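August, 14:40. Bevan subs, crossover check before the Grelwood night

Carried on from this morning with both sub stacks on the Brukel processor. Program was Zoltán's techno test set, same 12 tracks as last time, limiter bypassed. Mic at the dance floor mark, 3 m from the left stack. 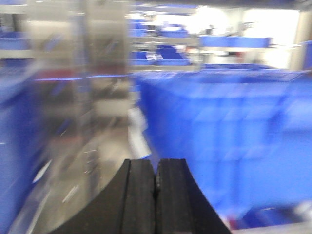

Why does the kick go thin at the floor mark when it sounds full at the booth?
Subs and tops arrive out of phase near crossover. The booth is off axis and hears mostly the left stack.

Swept the sub delay in small steps. Dip at the floor mark fills in best at 19 samples over the old preset. Going further brings up a lump lower down that Parveen heard before I saw it on the trace. 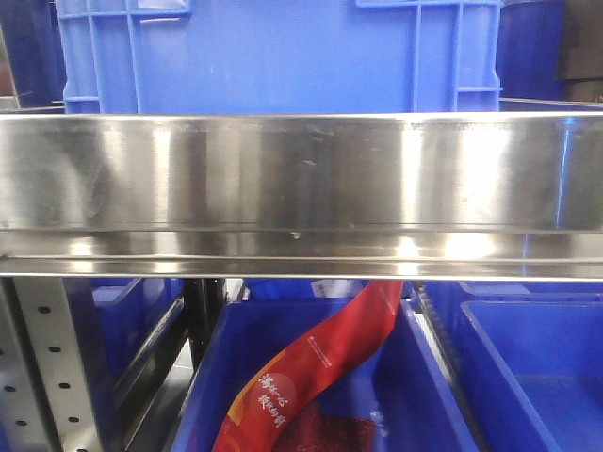 Polarity
Right stack came back inverted. Found it with the click track, traced it to the Plellness patch lead - pins 2 and 3 swapped at one end. Lead tagged and pulled. All right-side traces from this morning are no good, strike them. 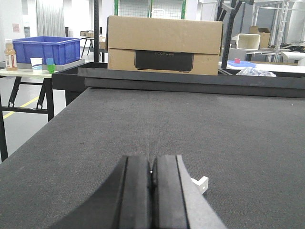

Dark gray table covering, black tray at the far end.

Repeated the right side with a known lead. Matches left down to the port tuning. Saved as preset 222. Rizwan wants the old one kept for the small room, so do not overwrite.
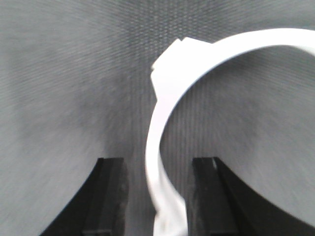 To do
Limiter back in, then check attack time on the open hats.
Ask Shanthi for the booth monitor level she runs with vinyl.
Ánh to re-terminate the pulled lead.
Walk the back wall with the low sweep. Not done yet, ran out of quiet hours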